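FOR IMMEDIATE RELEASE
26 September 2018

Semusik marks out its new packing room in Staduvdale

STAUDVALE OFFICE - Tape down, boxes next. Semusik, the mail-order sheet music seller, is moving its packing work into a bigger room at the Tuhiwai building in Staduvdale. Orders go out as normal during the move. No change to prices, no change to postage.

Layout came first. Blue tape, a lot of it, plus plenty of arguing over who stands where. Two packing teams will share the room, one for single scores and one for school and choir sets. Almost four months of planning so far - the lease was signed before anyone had measured the doors.

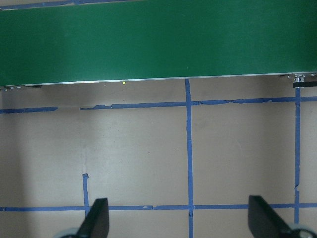
Blue tape marking on a beige surface, with a green surface and its aluminum edge behind.

"We used to pack wherever there was a gap," said Dexter Aquino, operations lead. "Now every pile gets a square. Tape is cheap, we can pull it up and try agian."

Lorena Riquelme, who runs the school orders, asked for wider spaces after last February, when choir sets got mixed up and two had to be sent out again. Her team moves in first. Shelving from the old Brunberg site follows once it has been cleaned and checked.

Customers collecting in person should keep using the Brunberg counter untill further notice. Returns too - same address, same form, order number on the outside of the parcel please.

Press contact: Lorena Riquelme, Semusik, Staduvdale. Visits to the new room by appointment only.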